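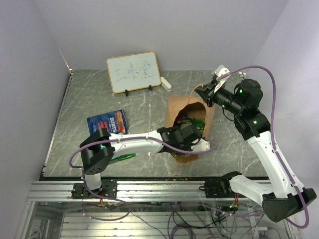
A brown paper bag with colourful packets in it, and a packet of Burts still on the table.

Opinion | Food & Home
6 comments | 492 shares

In praise of the brown paper bag

I would like to make the case for the paper carrier, the plain brown sort with handles, as the best thing you can bring home from a shop. Better than the cotton tote, and miles better than the crackly plastic thing you keep under the sink with forty of its relatives inside it.

Start with how it stands up. A decent paper bag has a proper floor. You put it on the table, open the top, and it waits for you while you use both hands for the shopping. A tote slumps the moment you let go and your apples are off across the kitchen. I have chased a lot of apples.

Then there's the noise! Paper has a lovely low rustle that tells the whole house somebody has been to the shops. When I was small we had a grocer called Gusside at the end of our road, and I could hear that rustle from the top of the stairs, and I was down before the first packet was out. It still works on me now, and on every child (and dog) I've ever lived with.

Packing one is a pleasure too, especially with snacks. Crisps are awkward things to carry, all air and corners, and most bags squash them or let them ride up and fall out. Paper has just enough stiffness to hold its sides away from them. You can slide the packets in upright, side by side, and see the colours along the top like books on a shelf. If you're going to somebody's house for a film, please take the snacks in a paper bag. It looks like you made an effort, and you did, a small one.
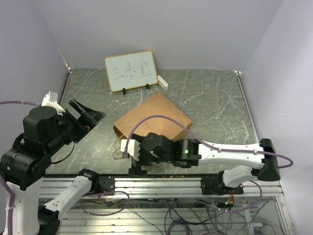

And look how little room it wants afterwards. Press the sides in, fold the bottom up and the whole thing goes flat enough to slip behind the bread bin. I keep mine between the chopping boards and the wall, and at last look there were enough in there to see me through to Easter.

I know the arguments on the other side. Handles go. Yes, they do, if you fill the thing with tins and walk a mile, so don't. The twisted paper ones are far tougher than people think, and if you're worried, put a hand underneath. Rain is a fairer complaint. I once carried a bag from Hollik, the bakery by the station, through a proper October downpour and arrived holding two handles and a damp rectangle. I still had the buns inside my coat, and I've forgiven the bag completely.

People also say you ought to use a bag many times over, and I agree, which is why mine get a second life and usually a third. They hold potatoes in the dark. They line the veg caddy. Cut open, one covers a school book or wraps a present, and with a bit of string I think it beats anything on a roll. Half my parcels this week are wearing old Lindivine bags turned inside out, and they look smashing.

So next time you unpack the shopping, don't scrunch the bag up straight away. Flatten it, run your thumb down the creases, and put it somewhere you'll find it again. I've got one by the door already for tomorrow's crisps.

Filed under: Kitchen, Shopping, Small pleasures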